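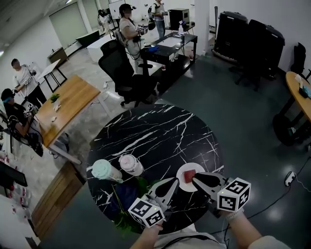 흰 결이 들어간 검은 대리석 원형 테이블. 둥근 접시와 컵을 올린 모습

스코르네스(Skorness) 원형 대리석 테이블

안녕하세요, 푸르보(Pruvost) 가구점입니다. 오래 기다려 주신 스코르네스 원형 테이블이 드디어 다시 들어왔어요. 지난 3월에 첫 입고분이 다 나간 뒤로 "언제 또 들어오나요?" 하는 문의를 정말 많이 받았는데, 한 분 한 분 답을 드리면서도 날짜를 말씀드리지 못해 늘 마음이 쓰였답니다. 기다려 주셔서 고맙습니다!

스코르네스는 디자이너 안셀무 아마랄(Anselmo Amaral)이 저희와 함께 만든 두 번째 테이블이에요. 첫 테이블은 네모난 식탁이었는데, 쓰시던 분들이 모서리에 허리를 자꾸 부딪힌다고 하셔서(저도 멍이 몇 번 들었습니다) 이번에는 처음부터 둥근 상판으로 그렸습니다. 아마랄 씨가 어릴 때 할머니 댁 부엌에 있던 둥근 돌상 이야기를 참 자주 했어요. 아침에는 빵을 썰고, 낮에는 콩을 고르고, 저녁이면 온 식구가 둘러앉아 카드놀이를 하던 상이었다고 합니다. 저희도 그렇게 하루 종일 쓰이는 테이블이 되면 좋겠다고 생각했습니다.

상판 이야기

상판은 검은 바탕에 흰 결이 흐르는 천연 대리석입니다. 석재는 골레티(Goletti) 공방에서 골라 재단하고 연마까지 마쳐서 보내 줍니다. 천연석이다 보니 결의 굵기나 방향이 장마다 달라요. 어떤 것은 가는 실처럼 흐르고, 어떤 것은 번개처럼 굵게 지나가기도 합니다. 같은 무늬로 골라 드리기는 어렵지만, 주문하실 때 "결이 많은 쪽" 또는 "차분한 쪽"이라고 적어 주시면 창고에 있는 상판 가운데 가장 가까운 것으로 챙겨 드릴게요. 출고 전에 상판 사진을 문자로 보내 드리니 보시고 마음을 정하셔도 됩니다.

가장자리는 손으로 한 번 더 둥글려서 팔을 올려도 배기지 않습니다. 저는 이 부분을 제일 좋아해서, 매장에 오시는 분마다 한번 쓸어 보시라고 꼭 권해 드려요.

다리와 조립

다리는 가운데 기둥 하나로 받치는 형태라 의자를 어느 쪽에 놓아도 무릎이 걸리지 않습니다. 기둥은 무광 검정 분체도장 철제이고, 바닥판 아래에 높낮이 조절발이 숨어 있어서 오래된 집의 살짝 기운 마루에서도 수평을 잡을 수 있어요. 조립은 배송 기사님 두 분이 방문해서 해 드립니다. 상판이 꽤 무거우니 혼자서 옮기시는 일은 꼭 피해 주세요. 이사하실 때도 상판과 기둥을 분리한 다음 상판을 세워서 옮기셔야 합니다. 눕혀서 들면 금이 갈 수 있습니다.

마감을 맡은 게브레메딘 게브렛사딕(Gebremedhin Gebretsadik) 씨가 상판마다 발수 코팅을 두 번씩 올립니다. 한 번 올리고 충분히 말린 뒤 다시 한 번이요. 성격이 워낙 꼼꼼해서 조금이라도 마음에 안 들면 처음부터 다시 하시는데, 그 덕에 출고가 며칠 늦어질 때도 있습니다. 너그럽게 봐 주시면 감사하겠습니다.

제품 정보

품명: 스코르네스 원형 테이블
상판: 천연 대리석, 검정 바탕에 흰 결
다리: 철제 단일 기둥, 무광 검정
포장 무게: 170kg 이하(상판과 기둥 별도 포장)
가격: 251만 원(수도권 배송 및 설치비 포함)
제작 문의 번호: 319

매일 쓰실 때

평소에는 미지근한 물에 적신 부드러운 천으로 닦고, 마른 천으로 물기를 거둬 주시면 충분해요. 대리석은 산에 약한 돌입니다. 레몬즙이나 식초, 와인, 김칫국물을 흘리셨다면 문지르지 마시고 얼른 눌러서 닦아 주세요. 코팅이 되어 있어도 밤새 두면 자국이 남을 수 있습니다. 식초나 구연산이 든 세제, 거친 수세미도 피해 주시고요.

뜨거운 냄비는 꼭 받침을 깔고 올려 주세요. 검은 돌이라 물컵 자국이 마르면 하얗게 보이기도 하는데, 대부분은 물때여서 젖은 천으로 한두 번 닦으면 사라집니다. 그래도 남는다면 함께 넣어 드리는 스쿠누라(Skunura) 석재 크림을 콩알만큼 덜어서 동그랗게 펴 발라 보세요. 한 계절에 한 번 정도 발라 주시면 은은한 윤기도 오래갑니다.

자주 물어보시는 것들

의자는 포함되지 않습니다. 팔걸이가 있는 의자를 쓰실 계획이라면 팔걸이 높이를 미리 알려 주세요. 상판 아래로 들어가는지 저희가 확인해 드립니다.

야외에서는 권하지 않습니다. 지붕이 있는 베란다라면 괜찮지만 비를 맞거나 겨울에 어는 자리에서는 돌이 상하기 쉬워요.

상판만 따로 구입하실 수도 있습니다. 집에 있는 기둥에 맞춰 쓰고 싶다는 분들이 종종 계신데, 기둥 사진과 바닥판 지름을 보내 주시면 얹어도 괜찮을지 먼저 봐 드리겠습니다.

배송과 교환

이번 입고분은 2024년 6월 20일부터 주문 순서대로 출고합니다. 엘리베이터가 없는 건물이거나 현관이 좁은 댁은 주문란에 꼭 적어 주세요. 사다리차가 필요하면 비용을 미리 안내해 드립니다. 받으신 날 상판에 깨진 곳이나 금이 보이면 설치 기사님께 바로 말씀해 주시고, 기사님이 돌아가신 뒤에 발견하셨더라도 사진을 찍어 매장으로 보내 주시면 살펴보고 교환해 드려요. 천연석 고유의 결이나 작은 색 차이는 교환 사유에 들지 않는 점, 미리 양해 부탁드립니다.

매장에도 한 점 놓아 두었으니 지나는 길에 편하게 들르셔서 차 한잔하시면서 천천히 만져 보고 가세요. 주차는 건물 뒤편에 하실 수 있습니다.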